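July 28, 2018 - Kirkel. Halell, the consumer testing group, today published the results of its review of facial tissues sold as "extra soft" or "lotion enriched." The short version: most of the claims on the box are hard to test, and the ones we could test did not hold up very well.

Halell bought 20 kinds of boxed tissue at ordinary stores and gave them to 50 households through the cold season that began in February. Boxes were covered in plain paper so that people could not see what they were using.

"We asked the makers what 'extra soft' means," said Mareike Wiegand, who led the review. "Extra soft compared to what? Three of them wrote back. One sent us a coupon."
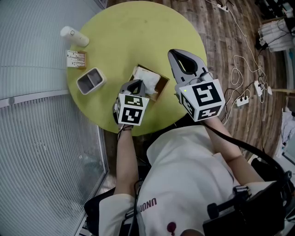

Households were asked to pick the softer tissue from pairs, one plain and one sold at a higher price. Their picks did not follow price. Several people chose one tissue on Monday and the other one later in the same week, which makes us doubt any softness score, our own included.

Strength was easier to judge. Tissues were pulled by hand and also on a bench tester until they tore. Thicker sheets usually lasted longer, though two of the costlier kinds tore sooner than plain store tissue. Lotion made no difference that we could measure - and we did try.

The trade body Gashi has said that shoppers "know quality when they feel it." Halell asked for the data behind that line and has not received any. 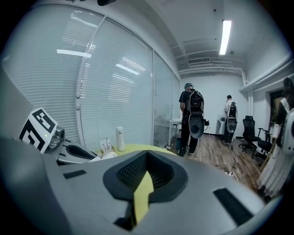 ## What Halell is asking for

- A stated basis for any softness claim, printed on the box
- Sheet size and number of layers in type a person can read in the store
- An end to "new and improved" on products where only the box has changed

Gashi has promised a voluntary label called Drirkura. We have read the draft. It lets each company set its own softness scale, so we will wait before calling it progress.

## Getting the report

The full report is free. Halell has printed 4000 copies for libraries and clinics, and single copies can be requested by mail from the Kirkel office.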